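Clodthorpe Toy and Puzzle Library: Questions We Hear Most

Last updated May 1, 2022

Do I have to live in Clodthorpe to join?

Not at all! We have plenty of families from Rerthorpe and from the farms in between, and you're every bit as welcome as the folks who can walk over. All we ask is that you can get things back to us on time (the drive from Rerthorpe can be slow when the bridge is down to one lane, so please plan for that).

What does it cost?

A family membership is $99 for the year, and it covers everyone under your roof, grandparents included. If that's a stretch right now, please ask at the desk about the reduced rate. You won't be asked to bring in pay stubs or fill out a long form. We'd much sooner have your kids playing with our things than have the things sitting on a shelf.

How many items can I take home at once?

Up to 3 per family. A boxed set is one item no matter how much is inside it, so a big train set and a little card game each use up one of your spots. Puzzles work the same way.

How long can I keep them?

Three weeks, and you can renew once by phone or at the desk unless another family has put a hold on the item. Large outdoor toys go out for one week only in the warm months, when it seems every household in town is planning a birthday party.

We lost a piece. Are we in trouble?

Oh goodness, no. It happens to every family sooner or later, and pieces have come back to us from under car seats, out of coat pockets, and once from inside a rain boot. Just tell us when you return the set, so we can put a note on the lid before it goes out again. If the piece turns up months later, drop it in the return slot in an envelope with the item number on it. The item number is on the orange sticker. For example, 2419 is our marble run, which comes home short a marble more often than anything else we own.

How do you clean the toys?

Everything is wiped down when it comes back and checked again before it goes out. For plastic we use Cleniteck spray and a clean cloth, then let it air dry on the racks. Wood gets a barely damp cloth and a dry one right after, and we'd ask you to do the same at home. Please don't soak wooden toys or run them through the dishwasher, even on the gentle setting. Fabric toys go through our washer, so there's no need to launder them yourself.

When are you open?

The desk opens at 9 every morning except on public holidays, and closing time is posted on the front door because it changes with the school year. We shut for the first half of August to go through the whole collection. Nothing is due during that stretch, so if you borrow something at the end of July you get to keep it a good while longer.

Do you take donations?

Yes, and thank you for thinking of us! Sets should be complete or close to it, and clean enough that you'd hand them to a friend's child. We can't accept stuffed animals, car seats, or anything that takes button batteries. The Tyagi Room at the back is where donations get sorted, so come around to the side door if you have more than a bag or two and we'll help you carry them in. 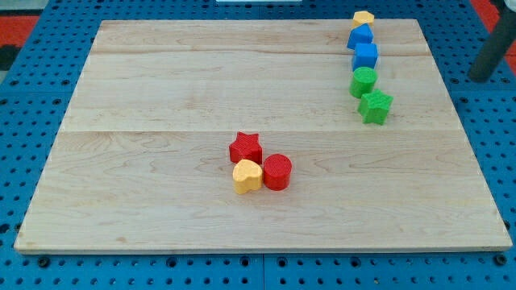
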